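Can a machine do the breakfast shift yet? Ese Okeke says no. Then she says sort of.

Okeke runs kitchen trials at Nutard, a small outfit that tests robot arms on ordinary chores. Wiping, stacking, cutting fruit, putting the bread in. I got her on the phone Friday, between runs, and she talked fast.

"People see a video and think it's done. It's one good take. We did 2,394 attempts this year and I could show you one good take of pretty much anything."

What works? Picking up a thing that holds its shape, in a spot the arm has seen before. Mugs okay. Spoons okay, mostly. Lids are a pain. Soft fruit is worse.

"A strawberry is horrible. Every one's a different size, and you squeeze a bit too much and that's jam. My colleague Ebuka Chukwu spent 16 days on grip force for berries. Just berries. He won't eat them now."

She thinks shop floors will get there first. Her old employer, Stidis, had arms packing the same carton all day long and they were fine at it. "Same box, same height, same light. A kitchen isn't like that. Somebody moves the toaster and you've lost your morning."

Agustina Cáceres, who does the software side, joined the call for a few minutes. She's more hopeful. Of the last 300 runs on the toast task, 157 went through without anyone stepping in, and back in December she says it was hardly any. Okeke cut in – "that's barely half, would you keep a toaster that worked half the time?" Cáceres laughed and said she had owned that toaster.

Cost came up too. Neither would give me a price for a home setup, teh hardware changes too often.

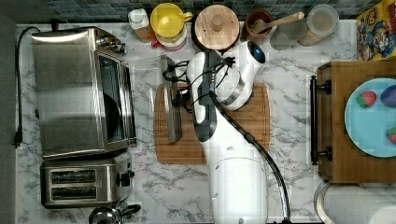
"Speed is the other thing," Okeke said. "I can make toast and cut up fruit and be sat down eating while it's still lining up on the board. I don't mind slow if I'm in the shower. But then you have to trust it by itself, and I don't, not with a knife. Not with a kettle either."

So when would she have one at home? Long pause. "For dishes, maybe a few years. Cooking, ask me again later." Someone was calling her from the other room by then and she had to go, next run was starting.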